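Reviews > Robots at Home > Open Days

I've been curious about Sowa, the home robot simulator from Oltow, for months, so when they opened their doors one afternoon in April I signed up right away. Visitors got 40 minutes each at a desk with the practice house loaded up, a pair of hand controllers and a very patient helper (thank you!). I came to judge the software, and I went in hoping to love it. 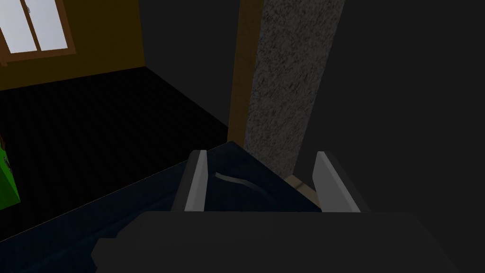
Getting started was easier than I expected. You pick a room, the arm loads, and you're looking out over the gripper like it's your own hand. I spent my first few minutes over a dark blue surface with a thin, curved gray strip lying on it, trying to judge how far below the fingers it was. Tricky! Depth is my biggest complaint with Sowa – a better shadow under the fingertips would help a lot.

The controllers are light and the buttons are where you want them. Turning the wrist is smooth, turning the whole robot is less so, and I overshot all the time. 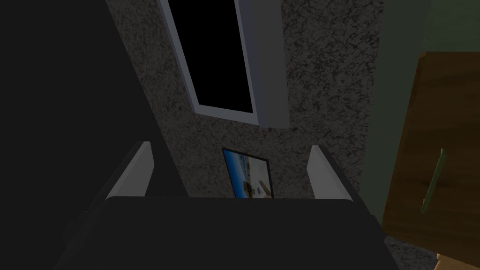 By Durnodine, home tech reviewer

The rooms are what won me over. I figured we'd get bare boxes, and instead there are cabinets with handles, windows, even art on the walls. You do end up seeing it all at a slant while you steer, and my stomach needed a short break after the second room. If you get carsick, sit down for this one.

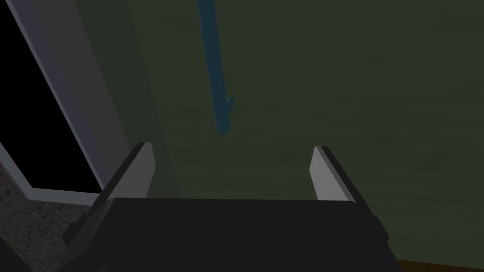 Lighting is the other thing I'd fix. Everything runs on the dim side, and I kept leaning toward the monitor like that would help. A slim blue rod showed up fine against a dark green surface, but the gripper's body is so close to black that I lost track of its edges. I asked about a brightness slider and was told it's on the list.

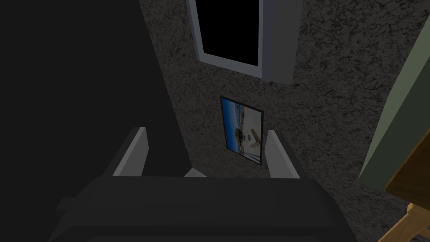

Then there's the price. A home license is 900 dollars, which includes up to 5 seats, and the Cidura add-on with more houses costs extra. For a school or a robot club I can see it. For me, at my kitchen table, it's too much, even though I had a great time and would happily go back for another turn – I never did get the hang of drawers.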